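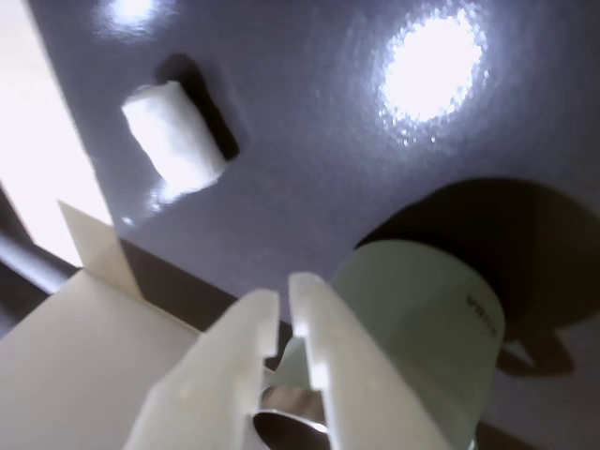
Session 4: Opening a Training Center (and Keeping It Open)

Reading for this session: the Londstead case file, parts one and two. Part three is mostly receipts and may be skipped by anyone who has seen a receipt.

1. The launch is the easy bit

Every skills center gets a launch. There are speeches, a ribbon, and a lunch that costs more than the first month of tailoring supplies. At Londstead the guest list ran to 300, and the program had eleven speakers, four of whom thanked each other. The center opened with 24 seats.

Questions to ask of any launch budget:
Who pays for it, and out of which line?
Would the same money cover an instructor's wages, and for how long?
Does anyone on the guest list intend to enroll?

2. Counting heads

Learn to tell these figures apart, as donors often won't.

Registered: 554. Anyone who put a name on the sheet in July, including a number of people who thought it was for the lunch.
Eligible: 401. Lived in the district, over sixteen, not already in school.
Finished a course in the first two years: the case file gives three different answers. Pick one and defend it in your written work.

The annual report used "reached," a word that can hold around 700 people without any of them learning to weld.

3. What to teach

Londstead began with tailoring, hairdressing and soap making, chosen at a meeting none of the applicants attended. Rarkora, the next town over, asked its traders first and ended up with phone repair and pump maintenance. Less photogenic, better attended. Note that Rarkora also paid bus fares, so be careful about giving the course list all the credit.

Dirk Haberkorn's memo (part two of the file) argues that a course should not start until three local employers have agreed to take trainees. Read it closely, including the footnote where he admits his own program managed one.

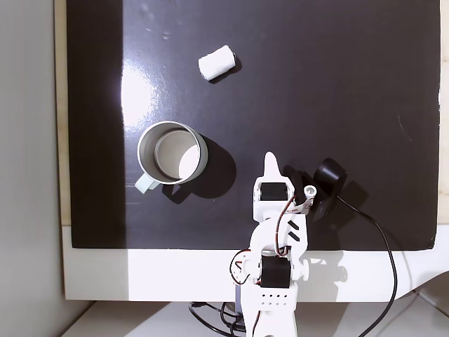
Kenna Purves objected in the margin of the same memo that three employers is a fine rule for a town that has three employers, and that most of her graduates went to work for themselves, usually on a borrowed machine. She wanted a tool loan fund written into the plan before any employer was asked for anything. Haberkorn's reply is one word long: "Costed?" It was, on the next page.

4. Handing over

The Hayashi agreement paid for the building and two years of wages. Year three was to be covered by "community ownership," a phrase which appears nine times in the agreement and never next to a sum. Compare the Tarkico agreement, where fees, repairs and the electric bill each have a name beside them.

For next time: draft a one-page year three budget for Londstead. Include the generator. People always leave out the generator.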